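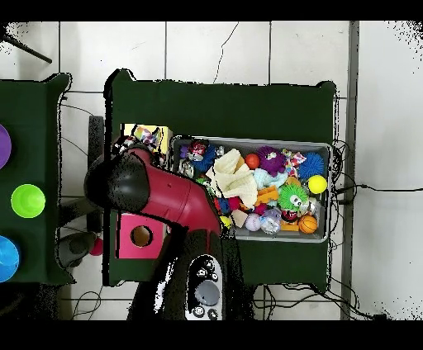
Tidying up is solved, one student wrote in the course forum after Unit 2, and the rest is engineering. These notes take the other side.

Picking from a mixed bin is still hard. Balls roll, cloth folds over its neighbors, and clear plastic confuses depth sensors. In the Clema exercise, a score of 93 percent on rigid blocks fell to 80 on soft toys — same arm, same lighting.

For Unit 4, read the Atevitz handout and list which chores at home need a grip on something soft.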